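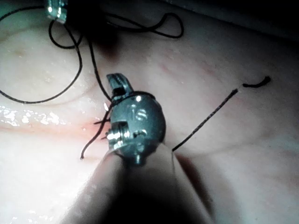 Suturing season in the demo room

By Yolanda Giraldo

I promised last time I'd write up how the suture recordings are going, and I've been putting it off in favor of doing the recordings (much more fun). So, a quick catch-up. The Plarkora set is growing, my thumbs are sore, and I now have strong opinions about thread.

We're aiming for 800 demonstrations by November. One demonstration is one stitch — needle through, thread pulled, knot tied, ends cut — and every piece of that gets saved from all the cameras at once, along with the joint positions. The wrist views are the ones the Srivastava model leans on most. They're also the ones that look terrible to a person! Everything is huge and close, there are shadows everywhere, and half the time an instrument is covering the very thing you want to see. 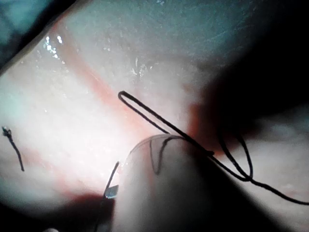
Slack thread is where most of my labeling hours go. A loop can flop one way on one stitch and the other way on the next, and the model has to see plenty of both before it stops grabbing at the wrong strand. For a while I was tidying the thread before each take, very neat, very proud of myself, and the first trained version fell apart the moment it met a tangle. Now I leave the mess where it falls. If I fumble a grab and recover, that stays in too, tagged as a recovery. We had 21 of those in the last batch and I'd happily take more.

The other change is that we no longer reset after every stitch. We keep going along the same line, so later takes have finished knots and trimmed tails sitting right next to the new one. It's slower to label, but the Nunden folks asked for it and I've come around.
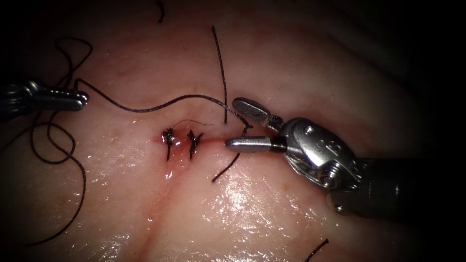 Want to take a turn at the console?

We have 4 operators right now and could really use more, especially left-handed people. You'll do 13 practice stitches that don't get saved, then we start recording. No surgical background needed, and I'll sit with you for the first session. Sign up through the Brivureo front desk by 7 March 2020, and please trim your nails, the finger loops are snug.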